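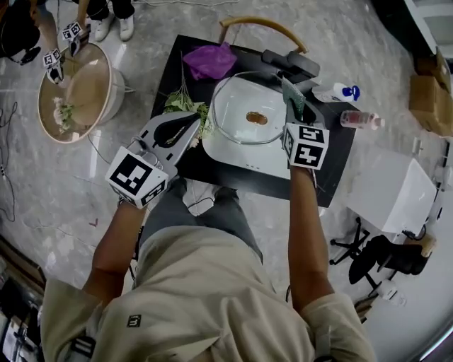
Zwei Finger, zwei Beläge
Handgeführte Greifer im Vergleich: Was die Fingergeometrie leistet, und was erst der Belag entscheidet

Von Intan Mangundap

Wer einem Roboterarm das Greifen beibringen will, braucht Bewegungsdaten, und wer Bewegungsdaten braucht, landet früher oder später bei handgeführten Greifern. Das Prinzip ist bekannt: Die Bedienperson hält in jeder Hand ein Gerät, das mechanisch dem Endeffektor des späteren Arms entspricht. Am Gerät sitzt ein Würfel mit schwarz-weißen Markermustern, aus dessen Ansicht die Lage des Greifers im Raum berechnet wird. Der Arm selbst bleibt während der Aufnahme außen vor. Das spart Rüstzeit und Geld, verlagert die Probleme aber an eine andere Stelle, nämlich an die Finger.

Im Projekt Turna wurden im Juni zwei Fingervarianten gegeneinander getestet. Beide passen auf denselben Grundkörper, beide arbeiten mit zwei gegenläufigen Fingern. Variante A, intern Bistden genannt, hat graue Finger mit einer schwarzen, gekrümmten Innenauflage. Variante B trägt die Bezeichnung Sivstead und arbeitet mit grünen, strukturierten Fingerbelägen. Die Bedienpersonen führten Bistden links und Sivstead rechts, nach der Hälfte der Durchgänge wurde getauscht. Insgesamt kamen 2352 Griffversuche in die Auswertung.

Die Objekte
Bei der Auswahl der Testobjekte ging es um Alltagsgegenstände mit möglichst unterschiedlichem Verhalten unter Druck. Auf dem schwarzen Arbeitstisch lagen unter anderem grüne Blattstängel im Bund, ein zerknitterter violetter Kunststoffbeutel, eine liegende weiße Flasche mit blauem Deckel und eine klare Pumpflasche mit rosafarbener Flüssigkeit. In der Mitte stand eine Glasschüssel auf einem quadratischen weißen Tablett, darin ein kleines braunes, ovales Objekt.

Die Schüssel ist der anspruchsvollste Teil des Aufbaus. Glas liefert der Kamera wenig verwertbare Kanten, der Rand ist schmal und gewölbt, und wer ein kleines Objekt vom Boden holen will, muss mit beiden Fingern über den Rand hinweg. Der Öffnungswinkel ist dort durch die Schüsselwand begrenzt.

Ergebnisse am Glasrand
Am Schüsselrand lag Sivstead vorn. Der strukturierte Belag hält das Glas bei geringerer Schließkraft, und die Bedienpersonen korrigierten seltener nach. Bei Bistden wanderte die Schüssel beim Anheben mehrfach aus der Auflage, sobald der Rand nicht mittig in der Krümmung saß. Bei einem Versatz von 2 Millimetern zur Auflagenmitte war der Griff noch zu halten, darüber wurde er unzuverlässig.

Beim Entnehmen kleiner Objekte vom Schüsselboden kehrt sich das Verhältnis um. Die gekrümmte Innenauflage umschließt rundliche Formen und zentriert sie beim Schließen. Bistden erreichte hier im ersten Ansatz eine Erfolgsquote von 62 Prozent. Sivstead blieb darunter: Das Objekt kippte zwischen den Belägen und rollte zurück auf den Glasboden.

Ergebnisse an weichem Material
Die Blattstängel zeigen, wie stark das Ergebnis von der Vorgabe abhängt. Soll der ganze Bund bewegt werden, arbeiten beide Varianten brauchbar. Soll ein einzelner Stängel herausgezogen werden, stört bei Bistden der Hohlraum hinter der Auflage, in dem dünne Teile keinen Gegendruck finden. Die grünen Beläge greifen sicherer, hinterlassen aber Druckstellen. Für Aufgaben mit frischer Ware ist das ein Ausschlussgrund, solange die Schließkraft nicht begrenzt wird.

Beim Kunststoffbeutel fielen die Unterschiede gering aus. Entscheidend war der Anfahrwinkel. Flach angesetzt schoben beide Varianten das Material vor sich her, steil angesetzt fassten beide eine Falte.

Markerwürfel und Sicht
Die Lagebestimmung über Markerwürfel funktioniert, solange mindestens eine Fläche ausreichend groß und unverdeckt im Bild steht. Ein Problem sind die Unterarme der Bedienperson. Beugt sie sich weit vor, etwa um die hintere Tischkante zu erreichen, verdecken Schultern und Arme aus der Sicht von oben einen Teil des Arbeitsraums. Die betroffenen Sequenzen wurden verworfen oder aus einer zweiten Ansicht ergänzt.

Eine zweite Fehlerquelle sind zusätzliche Markergreifer in der Nähe. Wird parallel an einer benachbarten Ablage gearbeitet, muss die Software die Würfel eindeutig zuordnen. Die Auswertesoftware Bogdan löst das über eine feste Kennung je Würfel. Voraussetzung ist, dass die Kennungen vor jeder Schicht abgeglichen werden. In einem frühen Durchgang war das unterblieben, rund 200 Aufnahmen mussten anschließend von Hand neu zugeordnet werden.

Handhabung
Das Gewicht beider Varianten ist praktisch gleich, die Schwerpunktlage nicht. Bistden baut vorn etwas schwerer auf, was bei längerem Arbeiten mit ausgestreckten Unterarmen spürbar wird. Die Greifbewegungen werden dann kürzer und ruckartiger, und diese Ermüdung steckt später in den Daten. Im Projekt wurden die Schichten deshalb verkürzt. Wechselnde Bedienpersonen erhöhen zwar die Streuung, für das Training ist das aber eher erwünscht.

Der Fingerwechsel selbst dauert bei beiden Varianten wenige Minuten. Nach jedem Wechsel muss der Nullpunkt der Schließbewegung neu angelernt werden. Die Beläge von Sivstead setzen sich im Betrieb zu, vor allem mit Pflanzenresten, und verlieren dann an Haftung. Sie sollten zwischen den Objektgruppen gereinigt werden. Die glattere Auflage von Bistden ist in dieser Hinsicht unkritisch.

Übertragbarkeit auf den Arm
Offen bleibt, wie gut sich die Aufnahmen auf den Arm übertragen lassen. Eine Bedienperson spürt den Widerstand am Griff und gibt unwillkürlich nach. Der Arm kann das ohne Kraftsensor nicht. Besonders am Glasrand dürfte der Vorsprung von Sivstead schrumpfen, wenn die feine Nachregelung der Hand wegfällt. Der Vergleichslauf am Arm ist vorbereitet und beginnt mit der Schüssel. Bis dahin werden beide Varianten weiter verwendet, Bistden für rundliche Kleinteile, Sivstead für Ränder und flache Kanten.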